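I have worked the front desk and facilities at Flostham for 13 years, so when the email went out in May saying we were getting a robot to help with cleaning up the lounge on our floor, I got forwarded that email a lot. My sister sent me a sad face. Mostafa Lahlou from payroll came by my desk with a muffin, like somebody had died.

So this is the post where I tell you how it's going, because you keep asking in the comments!

First thing, my job is still here. Maribel Ccori (my boss, and a fair one) sat me down before the email even went out and told me my hours were staying put. What changed is what's in them. I used to spend the first 48 minutes of my day, and yes I timed it once when I was mad, walking the lounge and picking up after grown adults. Bottles, snack wrappers, bags from lunch. We have 946 people badging into this building and I believe every one of them has left a drink on that floor. Now I spend a chunk of that time on the robot project instead, which means putting down tape, putting out things for it to pick up, and writing down what it did with them.

I won't pretend I loved it right away. The writing down was the hard part. Yurani Echeverri, who came over from the Bremstead office to get us going, wants notes like "let go too early" or "went for the wrong end," and my first ones said things like "bad" and "no." She was nice about it. After a couple of weeks I got picky in a way I kind of enjoy. I know which items give it trouble now, and bags are the worst. A bottle has a shape and keeps it. A bag is a different thing every time you drop it, and I never once thought about that in all my years of picking them up.

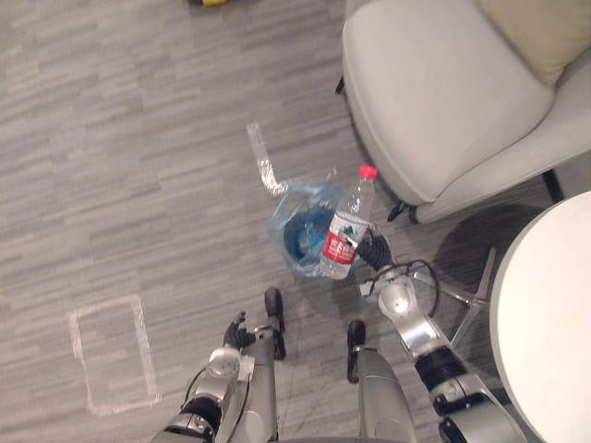
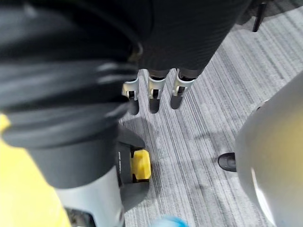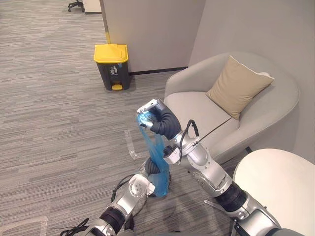 Bottle and blue bag on the floor in the first one, and in the last one both grippers on the bag.

What I didn't see coming was how it changed the people part. Cledwyn Skyrme on the evening crew was worried, and he had more reason to be than me, his whole shift is cleaning. He asked at the big meeting what happens to the three of them on evenings, straight out, and the room went very quiet. The answer he got was that nobody's being cut this year and they'd talk again after that. I'll be blunt, I don't think that's a great answer. I told Maribel so. She wrote it down and took it upstairs, and now the evening crew gets paid training time on the thing same as I do — Cledwyn has done two sessions and has a lot of opinions about how you should hold a bag, all of them correct.

Also, people have started picking up their own bottles! I think they feel funny about it when there's tape on the floor and somebody standing there with a clipboard. Mostafa carries his all the way to the bin and makes sure I'm looking.

Do I miss the old way? A little. I liked the quiet lap around the lounge with my coffee before anybody came in, and some mornings I still do it. But my back does not miss it, and I got a small bump in pay for the project work, which went straight into the new tires.

Rosaura, I saw your question about whether the Weredham building is getting one too. I asked and got a shrug. If I hear anything I'll put it up.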